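3.2 Household textiles and the second life of printed cloth

The interviews in Usstead and Skarkgate were meant to cover clothing only. Participants kept bringing up other textiles, and by the second round we had added a set of questions on tablecloths, curtains, bed covers and lengths of uncut fabric. This section reports what people told us about those items: how long they keep them, what they use them for once the first use is over, and when they finally let them go.

Of the 517 items recorded in the household inventories, curtains and table coverings were kept the longest. Clothing left the house when it no longer fit or when a seam gave out. Printed cloth for the home tended to stay, often folded in a closet, well after it had stopped being used for its original purpose. Several participants could not say when they had last unfolded a given piece but were still certain that they would not give it away.

The most common reason given was size. A large piece of cloth was seen as raw material, and cutting it up was seen as a decision that could wait. One participant from Skarkgate put it this way: "A shirt is a shirt. A curtain is four yards of something." Another kept the lining from a pair of living room curtains for 5 years before turning it into pillow covers. Participants who sewed gave this reason more often, but it also came up in households where no one owned a sewing machine.

The second reason was the print. People remembered patterns better than they remembered where or when a piece was bought. Botanical prints and damasks were named most often, and participants described them in terms of the rooms they had hung in. Plain cloth was rarely described at all and was the first to be torn up for cleaning rags. This agrees with the pilot study by Dilani Selvanayagam and Tania Cassim, who found that patterned pieces passed through more uses before disposal than plain ones in the same household.

We sorted later uses into two groups. In the first, the cloth stayed whole and was used to cover or hang behind something: a worn sofa, a workbench, a shelf, a wall with marks on it. In the second, the cloth was cut. Covering was by far the more frequent of the two, and many pieces never reached the second stage. Mixed patterns were common when cloth was used as a cover. Participants who said they would never put two prints together in a living room did so freely in a garage, a hobby room or a work area, where the cloth was there to protect a surface or hide one. Figure 4 shows two prints of this kind used together, one laid flat and one behind it.

Colors mattered less at this stage than we had expected. Fading, which was a common reason for taking curtains down, was almost never given as a reason for throwing them out. Stains were treated in the same way – a stained tablecloth simply moved to a table where stains were less of a concern.

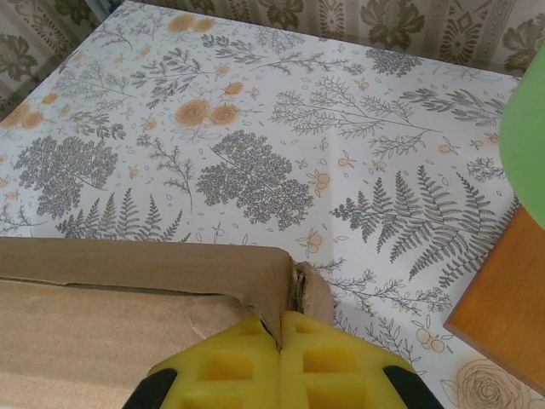
Figure 4. Botanical-print cloth on a flat surface, with a beige and olive-gray damask behind it.

3.3 Disposal and donation

When printed cloth did leave the household, it usually went to a relative or neighbor first. Donation came second. The Drestilen collection point in Usstead accepts household textiles, but some 60 participants believed that it took only clothing, and most of them had never asked. Fatos Halilović, who carried out the Usstead interviews, noted that the sign at the entrance mentions clothes and shoes and says nothing about other textiles.

Trash was the last choice and was mostly limited to pieces that had already been cut. Participants spoke of scraps and rags without much interest, even when the same cloth had been described at length a few minutes earlier as a curtain.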